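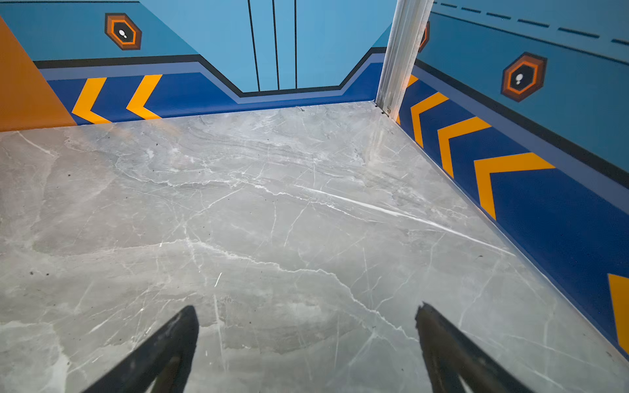 Blue wall with chevrons and hexagonal emblem, marble-patterned floor, orange left side.

Finishing a small display box: walls, floor and dust cover

These notes cover the finishing of an open-topped display box with a painted back wall, a marble-patterned floor and a loose film cover. They assume that the box is already built and square, and that all joints are filled. Building the shell is covered on a separate sheet.

What you need

Sky blue, royal blue, periwinkle and mustard-orange paint, satin
Black lining paint or a fine permanent pen
Low-tack masking tape, 5 mm and wide
Wet-and-dry paper, 1000 grit
A small foam roller and a flat brush
A steel rule and a soft pencil
A soft brush for dust
Translucent plastic film, larger than the box in both directions

Preparing the walls

Rub the walls down with the 1000 grit paper, used dry. Brush out the corners and wipe with a barely damp cloth. Prime with whatever suits the board. Sýkora primer has given no trouble on the club boxes; Ceva is thicker and needs thinning before it goes through the foam roller without leaving a texture.

Mask the side panel before painting the back wall. The left side is done in mustard-orange and should be left until last, as orange over blue takes more coats than blue over orange.

Painting the back wall

1. Roll the whole wall in sky blue. Give it 2 coats and leave overnight.

2. Mark the top of the lower band in pencil. Draw the notch at the centre as a trapezium, wider at the top than at the bottom. Draw both slopes from one card template, turned over for the second side.

3. Mask along the pencil line. Press the tape down with the back of a fingernail at the notch corners, where paint creeps most often. Fill the band in royal blue.

4. Remove the tape while the paint is still slightly soft. When dry, mask for the thin periwinkle strip along the top of the band and then draw the black line. Carry both around the notch without a break. If a corner has to be touched up, touch up the periwinkle first.

5. Cut a chevron stencil and set out the two chevrons on the left part of the band, both pointing left. Dab the yellow-orange paint on with an almost dry brush. It will look patchy after the first pass. Leave it and repeat.

6. Rule the door lines in thin black, finishing each one at the black edge of the notch. The spacing is a matter of choice: two lines close together with a third further out read as a door and its frame.

The emblem

Paint the hexagon on a separate piece of thin card and fix it on the upper left part of the wall, over the chevrons. If you prefer to paint it in place, work from the outside inwards: brown border, orange ring, black centre. The small white mark in the middle goes on last, from the tip of a cocktail stick. A round blob drawn out at one end gives the droplet shape. Let the black harden fully beforehand or it will grey the white.

The floor

A marble pattern can be painted or bought as a printed sheet. For a painted floor, start with a mid grey base, stipple on pale grey clouding with a damp sponge, and pull the veins in white with a liner brush. Keep the veins thin and let them branch. One longer, brighter streak on the diagonal stops the pattern from looking even. Finish in gloss varnish; 100 ml is ample for a box of this size.

A gloss floor shows every speck. Brush loose debris towards the open side before using a cloth, and do not use a dry cloth on fresh varnish.

Fitting the dust cover
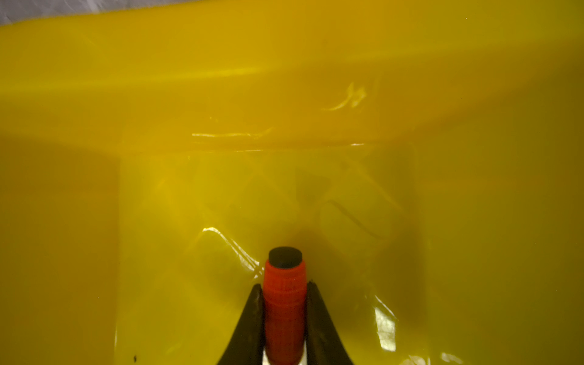
Tostard Model Club, Display Section

Translucent yellow film is suitable for covering boxes in store. It is smooth, it folds without much effort, and a cover of this colour is hard to leave on by mistake at a show. It does alter colours seen through it, so do not judge paintwork with the cover on.

1. Cut the sheet oversize. Allow the full height of the box on each side, plus enough for a fold.

2. Lay the film over the top and let it drop at the sides. Form the upper fold first.

3. Press the long crease in with the side of the hand. Small crumpled folds beside it can be left. They catch the light and look worse than they are.

4. Turn the side pieces in and hold them with the wide tape, film to film only. Do not tape to a painted wall.

Do not fit the cover until the varnish has cured. Nelico varnish stays tacky under film far longer than in open air, and a crease pressed into it will have to be rubbed out and the floor recoated.

Boxes returned to the store in August should have the cover removed and the floor brushed before they go on the shelf. Stencils for the chevrons and the hexagon are kept by Dušan Murín. Corrections to this sheet go to Přemysl Štěpánek.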